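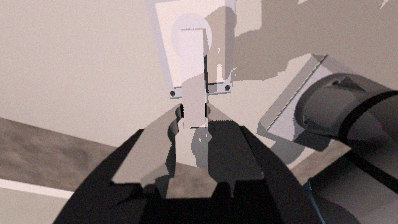 Okay, I need opinions before I order grout. We're redoing the hall bathroom and my wife wants the floor to hide everything, because with two kids and a beagle it has to. I keep coming back to a light beige-pink with a fine grainy texture, pretty much like the surface in my picture, and I'd run bright white trim against it. My worry is that it'll look like a Band-Aid once it's a whole floor. The quote is 3,775 with labor, so I don't get a do-over. Anybody living with a pinkish floor?

odlow_dan
We did ours in a sandy pink in September and I love it!! Hair, dust, toothpaste blobs, you don't see any of it. Go with a grout one shade darker than the tile and leave the white for the walls.

Bite355
Gonna disagree. Pinky beige is what I ripped out of my last house. Looked fine in the morning, looked like canned salmon under the vanity lights. What bulbs do you have in there?

tilenewbie
Whatever's in the fixture, I think they're the warm ones? I'd have to get up on the stool and look.

Bite355
Get up on the stool. Warm bulbs push it way more orange. Bring home a sample and leave it on the floor for five days before you pay anybody.

wesidmont_k
Second the sample, but I'd get more than one tile. A single square tells you nothing (ask me about my green kitchen). Also, is that price with the old floor coming up? Mine wasn't, and that was another 505 plus the dump fee.

tilenewbie
Ugh, no idea. Calling him tomorrow.

odlow_dan
I still say Bite had bad tile, not a bad color. Mine looks great at night.

Bite355
Yours is also nearly new, Dan. Come back when the grout goes gray.

Žydrūnas Kalniņš
Grout goes gray if you don't seal it. I do mine every September and it takes an hour, maybe. As for the trim, pure white shows every scuff from a mop. I'd go cream.

tilenewbie
She's pretty set on white, but I'll show her this thread. Samples are coming home with me this week, and yes, I'll check the bulbs.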